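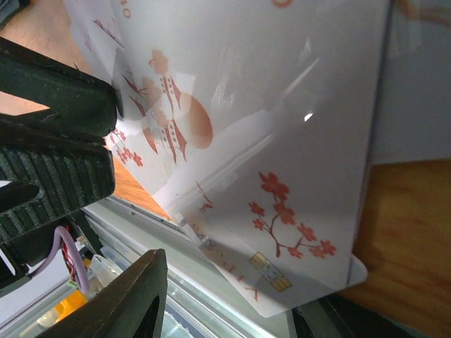 The invitation gave the location as Huvitham, second floor, and asked me to bring my own safety shoes. I had them in a bag. At the front desk they issued me a badge with the number 279 on it and a card that said I would be shown the handling of flat goods, by which they meant anything thin enough to be hard to pick up. I audit machinery for an insurer. In nine cases out of ten I am shown palletizers. At Huvitham they had a bench, an arm, and a stack of translucent payment cards printed with cherry blossom and pagodas, fanned out so that each pagoda sat a little below the one behind it. The upper finger of the gripper was ridged on its inner face and had its tip up against the stack. Someone from Maksymiv, the firm that built the arm, was standing at the bench with his sleeves pushed up.

"The cards are samples," he said. "No accounts behind them."

I wrote that down. I write down most things in the first ten minutes, before I know which of them matter.

There were six of us on the visit. Two were from a bank, one was from a packaging company, and two did not say. The session was scheduled for 149 minutes, a figure I asked about. The man from Maksymiv said the planning software had produced it and it had seemed simpler to print it.

The task was stated on a sheet taped to the wall. The arm was to take one card from the front of the stack, turn it, present it to a reader, and lay it in a tray. Translucent cards had been chosen on purpose. An opaque card has an edge a camera can find. With a milky one, the shapes from the cards behind come through, and the software has to decide which flowers belong to which piece of plastic.

"What does it do when it can't decide?" I asked.

"It waits."

"For how long?"

"Until it can."

I wrote that down also, and underlined it. In my line of work a machine that waits without limit is a finding. There should be a timeout, and after the timeout there should be a light or a sound, and a person whose job includes responding to it.

The first run went as stated on the sheet. The finger moved along the front card, bent it very slightly, and the lower jaw came up to meet it. The card was turned, presented and laid down. One of the bankers clapped, found that she was alone in this, and turned it into rubbing her hands together. The second run was the same. On the third the arm took two cards, paused, and let the rear one slide back. That drew more interest than the first two runs had, and the man from Maksymiv looked pleased, so I assumed it had been arranged.

I asked whether it had been arranged.

"No," he said. "It does that when it does that."

We were given coffee. The control software was called Zallow, and a screen on the far wall showed its event log in gray type. I have a habit of reading logs. Each pick was one line: time, grip force, confidence, result. The confidence was given out of a hundred. First pick, 94. Second pick, 91. Third pick, 52, and beside it in the result column, where the others said PLACED, the word RETURNED.

There was a fourth line. The time on it was six minutes ahead of the clock in the room.

I checked it against my watch, which agreed with the clock. I went to the man from Maksymiv and said that his log was running fast. He looked at it for a while.

"The first three are right," he said.

"Yes."

"Then it isn't running fast."

He explained that Zallow wrote the line when it planned the pick and filled in the result after the pick was done. A planned line would have a planned time. I said that seemed reasonable. I then pointed out that the fourth line already had a result in it. The result was DECLINED.

"That isn't one of the results," he said.

He opened a laptop and began to look for the word in the documentation. The rest of the group had gone to the window, where one of the two who did not say was explaining the parking. I stayed by the bench. The stop button was on the near side, within reach, properly colored, with nothing stored in front of it. I noted this in its favor.

With two minutes left by my watch, he restarted the session without looking up from the laptop, and called the others back. The arm moved to the stack. The ridged finger came in above the front card and stopped a short distance from it. The motors were holding; I could hear them. Nothing was in the way. The light over the bench did not change. We stood there for long enough that one of the bankers asked if it was finished.

"It's waiting," said the man from Maksymiv.

The finger withdrew. The arm went back to its rest position by the same path it had come, at the same speed, and the hum dropped out. On the far wall the clock in the room had reached the time on the fourth line. The line itself was unchanged, except that the confidence, which had been blank, now read 100.

No one clapped. The packaging man asked about cycle times, and he was given a leaflet from Brurcombe, who do the installations. The leaflet was dated July 2019 and described a different arm.

I completed my form on the train. Guarding, adequate. Emergency stop, present and accessible. Training records, not seen. Under the heading for unexpected motion I wrote that there had been none, and this was correct. The form has no heading for expected motion that does not take place. I put it under General Remarks, in one sentence, and recommended a timeout.

The reply came in August, by email, from an address at Maksymiv with no name attached. They thanked me for the visit. They had reviewed the session and found no fault in the arm, the gripper or the software. The timeout had been considered and would not be added at present. They had, however, looked further into the word in the result column, and could confirm that it did not occur anywhere in the code.

There was an attachment. It was the log for the day, all four lines, and below them a fifth, with a grip force and a confidence of 97. The time was given as 4:10 in the afternoon, when I had been on the train. In the result column was the number 279.

I looked for my badge. I had handed it in at the desk on the way out, and I have the receipt for it, initialed. I filed the receipt with the form and marked the report closed.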